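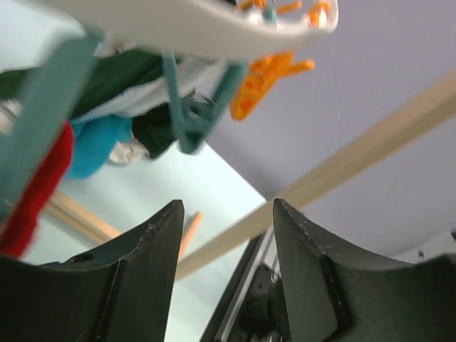
4 Wäsche trocknen mit dem Raumluftentfeuchter Mosari

4.1 Gerät aufstellen

1. Mosari auf einen ebenen, festen Boden stellen. Der Abstand zur Wand beträgt auf der Rückseite mindestens 84 cm.
2. Fenster und Türen des Raums schließen.
3. Wassertank bis zum Anschlag einschieben. Die Tankanzeige erlischt.
4. Netzstecker direkt in die Wandsteckdose stecken.

Vorsicht: Keine Mehrfachsteckdose verwenden. Nach einem Transport im Liegen das Gerät vor dem Einschalten 2 Stunden aufrecht stehen lassen. 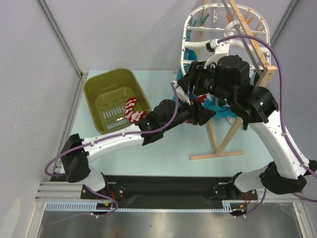
4.2 Wäscheprogramm starten

1. Taste „Ein“ drücken und warten, bis das Gebläse anläuft.
2. Taste „Wäsche“ gedrückt halten, bis der Signalton ertönt.
3. Luftklappe so einstellen, dass der Luftstrom unter die Wäsche gerichtet ist. Zwischen den Wäschestücken etwas Platz lassen. Bügel nicht direkt aneinander hängen.
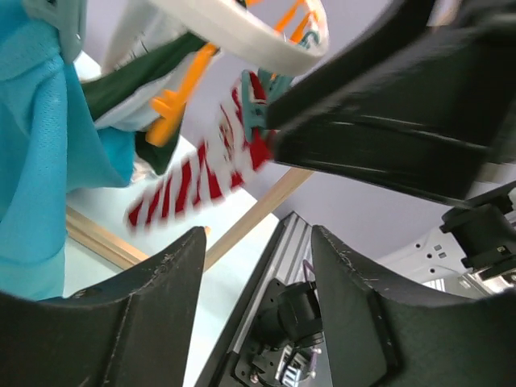 Dicke Stoffe und Kapuzen brauchen länger. Bei Bedarf das Programm ein zweites Mal starten. Die Feuchteanzeige gilt für die Raumluft und sagt nichts über die Restfeuchte im Stoff aus.

Hinweis: Tropfnasse Wäsche vorher schleudern, am besten mit mindestens 1.000 Umdrehungen. Kleinteile wie Socken oder Waschlappen gehören an den Rand der Leine.

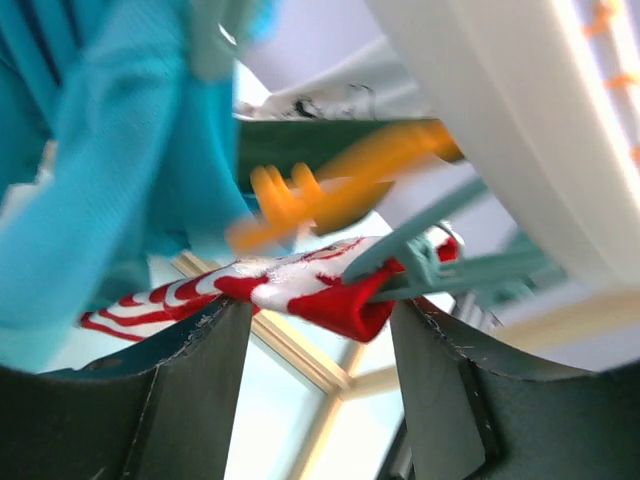 Auf dem Gerät selbst darf nichts abgelegt werden. Ein verdecktes Ausblasgitter führt zur Abschaltung, die Störungsleuchte blinkt dann rot.

4.3 Tank leeren

1. Gerät ausschalten.
2. Tank mit beiden Händen waagerecht herausziehen.
3. Wasser ausgießen. Nicht als Trinkwasser oder für Tiere verwenden.
4. Schwimmer auf freie Beweglichkeit prüfen und Tank wieder einsetzen.

Den Luftfilter nach 2.000 Betriebsstunden ersetzen (siehe Kapitel 6).

Cutus Haustechnik, Stand: 26. Mai 2019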